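Joltard Sorting Bins: Set-Up and Use
Section 4. Loading, sorting and clearing the bins
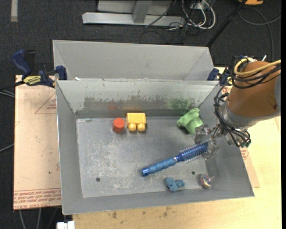
Dai wrote in after the first edition of this guide to ask whether small toys and bathroom things can share one bin, or if each kind needs its own from the start. They can share. The bin is meant for mixed odds and ends, and the sorting comes later, in 4.3. What should stay out is listed under 4.2.

4.1 Placing the bins

The bins are used in pairs. One is the working bin and the other is the overflow bin.

1. Clear a table or bench that stands level and does not rock. Wood, laminate and stone tops are all suitable. On glass, put down a mat first.
2. Set the working bin down with a long side facing you.
3. Set the overflow bin directly behind it, long side to long side. Leave enough room to get your fingers between the rims.
4. Press lightly on each corner of the working bin. If it rocks, turn it end for end and try again before packing anything under it.

Note: The walls slope, so the bin is wider at the rim than at the floor. Measure your table against the rim size on the label.

CAUTION: Sheet-metal rims can have sharp spots after a knock. Run a folded cloth along the rim before first use and after any drop. Do not use your bare hand for this.

4.2 Loading the working bin

1. Empty the drawer, bag or box you are sorting into the bin a little at a time. Tipping it all in at once scratches the floor and makes small things hard to find.
2. Spread the contents by hand until they lie in a single layer. Toy blocks, tops and small figures should lie apart from each other where possible.
3. Put long things such as hairbrushes and combs in on the diagonal. They take up less of the usable floor that way, and the handle is easy to get hold of.
4. Stop when you can no longer see bare floor between the pieces. Anything left over goes in the overflow bin.

Do not load:
– liquids, or bottles without a tight cap
– button batteries and loose magnets
– blades, needles and open safety pins
– anything hot

CAUTION: Spinning tops, beads and other small parts are a choking hazard. Keep both bins out of reach of young children, including when you leave the table for a short time.

Note: If your bins have holes in the floor, check beneath them for pins and beads when you finish. A sheet of paper under the bin makes this easier.

4.3 Sorting

1. Take out the largest piece first. In most households this will be a brush, a flashlight or a toy vehicle.
2. Work from the front wall to the back. Small pieces tend to collect along the walls and in the corners, so do these last and do them slowly.
3. Put each piece straight into the container it will live in. Building blocks go with building blocks, even if there is only one.
4. Set aside anything you cannot identify. Game parts are often missed for months and then wanted. A jar with a month written on the lid (November, for instance) is enough.
5. Bring the overflow bin forward and repeat from step 1.

Hairbrushes should be cleaned before they are put away. Pull loose hair out with a comb, working from the handle end to the tip. Wash the bristles in warm soapy water and dry the brush with the bristles down. Do not soak brushes with wooden handles.

Plastic blocks can be washed in the same water. Wipe soft figures with a damp cloth only – some take in water and are slow to dry.

4.4 Care of the bins

Scuffs and pale scratches on the floor come with normal use and do not affect the bin. Colored marks on the walls can usually be reduced as follows:

1. Wipe the wall with warm water and dish soap.
2. If the mark remains, rub with a Calleteck 400 pad, using light strokes in one direction.
3. Rinse, and dry at once with a towel.
4. Where a coating has begun to flake, stop rubbing. Brush off the loose flakes, wipe them up with a damp cloth and throw the cloth away.

CAUTION: Do not use oven cleaner or bleach on the bins. Do not put them in a dishwasher.

4.5 Storing the bins

Stack the bins only when both are empty and dry. Put a sheet of newspaper between them or they may stick. Replacement mats are sold in packs of 2 under part number 52, and the rim trim is part number 13. Both can be ordered from Banik.

Banik Home Storage | Customer help: see back cover | All rights reserved | Back to top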